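5. What the purchase price leaves out

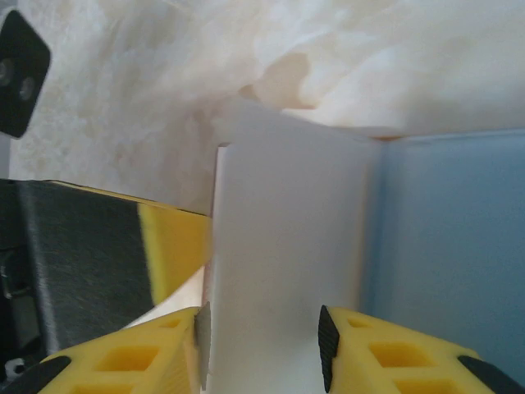
Figure 4. Wrist view at the Felledon bench: gripper fingers on either side of an upright white panel, with a pale blue panel adjoining it on the right.

The business case put to the Skosarcombe site rested on one number, the price of the arm. We think that was a mistake, and we think it is a common one. Vendors quote an arm, a controller and sometimes a gripper. Buyers then put that quote into a spreadsheet, divide it by the hourly cost of a packer, and arrive at a payback period that looks very good. Our own first draft did the same, and it took a second reading by Roman to pull it apart.

Figure 4 is a fair picture of the kind of work the budget has to pay for. The panel stands between two fingers, and the pads at their tips are not alike: the left one is thin and gray, the right one black and ribbed. The yellow finger bodies are plastic, open-latticed, and large compared with the pads. None of this is unusual, and none of it appeared in the quote as a line of its own. The Wallner quote listed "end effector, complete" and left the word "complete" to do a good deal of labour.

We asked for the fingers, pads and fasteners to be priced separately. The reply, dated 2/13/25, gave a figure for a full replacement gripper and no figure for pads. When pressed, the sales office said that pads were a consumable and would be "covered under the service plan". The service plan covered 30 pads a year. Whether that is generous or mean depends on how quickly they wear on cardboard, and the supplier had no wear data for cardboard. Neither did Zendale, the second bidder, although its brochure showed boxes on nearly every page.

5.1 Consumables and spares

In the absence of vendor data we built our allowance from the bench work at Felledon. Mirani kept the log. Over 500 handling cycles he replaced pads on 8 occasions, and we do not claim that this rate would hold on a production floor. The bench is clean, the boxes were new, and the person running it cared how it went. A night shift in a dusty dock may do worse. It may also do better, as bench users tend to change a pad at the first sign of trouble. We therefore budgeted for the bench rate and put a separate contingency beside it, clearly marked as a guess.

Finance staff disliked the guess. Their preference was to fold it into a general maintenance percentage taken from the forklift fleet. We resisted this. A percentage borrowed from a different class of machine is also a guess, only harder to spot, and it would have carried forward into every later year without anyone checking it.

5.2 Integration labour

The larger omission was people's time. Both bidders described set-up as a matter of days. Neither would put that in the contract. Mirani's timesheets show that most of his hours at Felledon went to positioning fixtures, adjusting the approach to upright panels and repeating runs after small changes to the layout. These hours were charged to a training code, so they did not show up against the equipment at all. Had we relied on the project ledger, integration would have looked almost free.

We suspect many published payback figures have this problem. Of the case studies supplied by the bidders, four gave a payback period and none stated who had paid for set-up labour. We do not say the figures are wrong. We say they can't be checked, and a plant manager should give them the weight of any other advertising.

5.3 Lease or buy

Leasing was presented to the site as the cautious choice. On the terms offered, we are not persuaded. The Wallner lease excluded fingers and pads, allowed the lessor to substitute a different gripper model at renewal, and placed the cost of any refitting on the lessee. A substituted gripper would mean repeating much of the labour described in 5.2. Buying outright has the obvious drawback that the site owns the machine when its needs change, and resale offers for used arms were too few for us to set a value. We entered the resale value as zero.

With pads, spares and labour restored, the case for Skosarcombe was still positive on the buyer's own throughput forecast. It was not positive on the throughput the site had achieved up to April. The decision therefore turns on a sales forecast, and the equipment budget can't settle that.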